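Acoustic guitar check before a set — Carnetti rehearsal rooms
Filled in by Brock Boychuk, September

1. Case and humidity
Latches close. Humidity pack reads 31, too dry. Swap it.

2. Neck and frets
Slight forward bow, fine for fingerpicking. Fret 6 has a high end on the treble side. Filed, check again next month.

3. Top and bridge
No lifting at the back of the bridge. One old crack by the pickguard, cleated, stable.
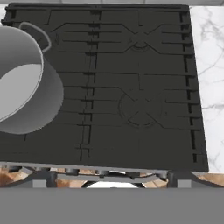
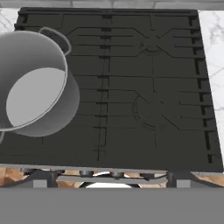
Renders: Yichen Tang

4. Tuners and strings
Third string tuner slips under tension. Tightened the screw — replace it if it slips again. Strings are dull, change the full set.

5. Strap buttons
Heel button loose. Fail until plugged and re-drilled. Do not hang this guitar from a strap.

6. Pickup and jack
Crackle when the cable is turned. Nut tightened, crackle gone. Battery replaced.

7. Stand and cables
Stand rubber is intact. Two cables tested, one bad and tagged.

Result: not cleared for stage use. Seated practice only. Mal-soon Min has the spare Costberg in room 65 and it passed every item.

Recheck item 5 with Hollis Crenshaw before load-in at 6.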